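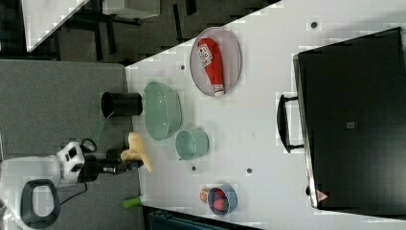
Home Recipes Data About

# Bamura Leftovers

Hi, and welcome to my recipe pile! This is the data card for Bamura, a set of 557 home recipes for using up whatever is left in the fridge (mostly soups, fritters, bakes and an awful lot of fried rice). I started typing these up in January when my binder finally fell apart, and then my friend Tài Hồ sent me his whole stash too, so now it's a real thing with a README and everything!

## What's in it

- `recipes.csv` – one row per recipe: title, ingredients, steps, oven temperature
- `swaps.csv` – 358 ingredient swaps, like yogurt for sour cream
- `notes/` – my scribbles, unedited, sorry about the caps

Temperatures are in Fahrenheit. If you see 200 in the oven column, that's a keep-warm setting, so please don't try to bake a casserole at it.

## Where they came from

Mine are tagged `encombe`, after the street I grew up on. Tài's are tagged `stanik`. The `bassi` tag is for anything adapted from a church supper booklet, and I rewrote all of those steps in my own words.

## Known problems

Serving sizes are a mess – I cook for 10 and freeze half, Tài cooks for himself. Ten-ish duplicate chilis are still in there under different names. Allergens aren't tagged at all, so read the ingredients!

## Using it

Cook from it, share it, fix my typos. Send corrections by Monday if you want them in the next upload.

Contact | © Bamura Leftovers | Back to top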